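Astbridge Wildlife Park annual pass: is it worth the money?
Reviewed by Karine Thibodeau
Aug 31, 2026

We bought the family pass to Astbridge in July and have used it often enough now to say what it's good for. It covers 2 adults and any kids under 16, and it gets you through the gate without lining up at the ticket booth.

The park is bigger than the map makes it look. The main loop takes in the otters, the lynx, the wetland aviary and the red pandas, and then climbs to the paddocks at the back. Strollers are fine until the paddocks, where the path turns to gravel.

The otters are the best part. Their pool has a low viewing window, so small children can see without being lifted. Feeding is at 11 and the keeper, Serena Marino, answers questions for as long as people keep asking them. My son learned more about crayfish than I needed to hear on the drive home.

The lynx enclosure is well planted, which is good for the lynx and less so for visitors. We've seen them once. Go near closing time if you can.

What the pass doesn't include is the behind-the-scenes tour, and parking is extra on top of that. I think parking should be in the price. Members get a discount at the gift shop, but not at the café.
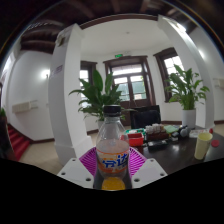 Food at the park is the weak spot. The café does sandwiches and fries, the lineup at noon is long, and the picnic tables by the aviary fill up early. You're allowed to bring your own lunch, and we do. Drinks in plastic bottles with a screw cap, soda included, are fine anywhere on the loop except inside the walk-through aviary. Glass isn't allowed past the gate.

Washrooms were clean every time. There's only one set past the red pandas, so plan for that.

Rating: 4 out of 5. I'd renew it, and I'd skip the café.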